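Gendgate Jump Tracker — Set-up Guide

Section 4: Before your first jump

Read this the night before, not on the plane. Takes longer than you think the first time.

What you need

Tracker unit, chest strap, charging lead, phone with the Gendgate app. Small screwdriver for the battery door. The ground receiver if your drop zone doesn't already have one (Durthorpe and Ardale both do, ask at the desk).

4.1 Charging

1. Plug in the lead, flat side up. Light goes amber.
2. Leave it until the light is green. Overnight is fine.
3. Unplug. Press the side button once. Two short beeps = good. One long beep = charge again.

Note: cold eats the battery. In December keep the unit inside your jacket until you board.
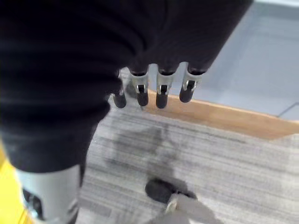

Fingers pointing down, fabric over the top.

4.2 Pairing with the phone

1. Bluetooth on. Open the app, tap Add Unit.
2. Hold the side button until the light blinks blue.
3. Pick your unit from the list. Name ends in the last digits of the serial number, printed inside the battery door.
4. Wait for the tick. If no tick, close the app and go from step 1.

Only pair one unit at a time. Two people pairing side by side in the packing area will end up with each others logs — Murray Lachance and Noémie Gauthier managed it twice during testing, and sorting it out after is a pain.

4.3 Setting ground level

Do this at the landing area, same day. Every day. Pressure moves.

1. Stand still, unit flat in your hand.
2. App > Altitude > Set Zero.
3. Wait for the beep. Reading should sit at 0 and stay there.
4. If it drifts, get out of the wind and repeat.

If you take off from one field and land at another, enter the difference by hand under Offset. Poirier is 194 feet above the Ardale strip so the offset there is 194. Don't guess it, the field elevation is on the briefing board.

CAUTION: the tracker is a logging tool. It is NOT an altimeter and it does not open anything. Jump with your normal altimeter and your normal AAD, checked the normal way.
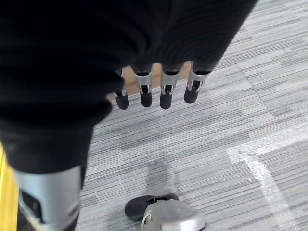 Four fingers, with silver metal and rounded black tips.

4.4 Fitting the strap

1. Strap goes under the harness, over the jumpsuit.
2. Unit sits center chest, logo out.
3. Pull the strap snug. You should be able to take a full breath.
4. Tuck the loose end into the keeper. All of it.
5. Put the rig on, then reach for every handle. Nothing from the tracker should be in the way.

CAUTION: a loose strap end near a handle is a snag hazard. If it wont stay in the keeper, don't jump it. Tape is not a fix.

4.5 Speed alerts

Optional. Off by default.

1. App > Alerts > Freefall Speed.
2. Type a value in mph. Top limit is 200.
3. Save. The unit beeps once to confirm.

For head-down work most of our testers liked 178. Belly flyers can leave it off, you'll never hear it. Alerts are hard to hear under a full-face helmet anyway — pair an audible if you really want them.

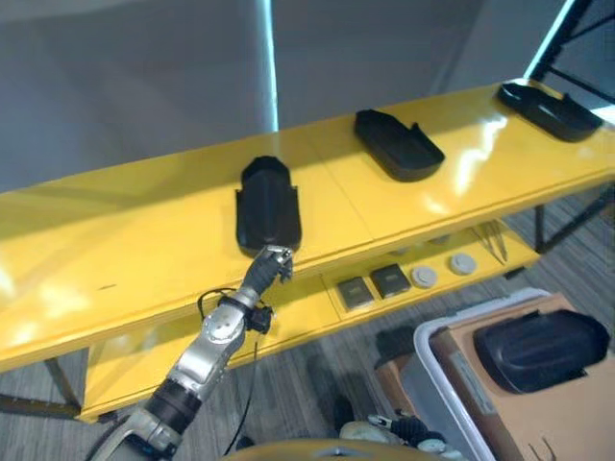

4.6 After landing

1. Press and hold the side button until it beeps. Log is now closed.
2. Open the app within range. Sync starts by itself.
3. Check the exit time looks right before you delete anything off the unit.

Log missing? Usually the unit wasn't switched on at boarding. The ground receiver keeps its own copy of the track if it was in range, see Section 5.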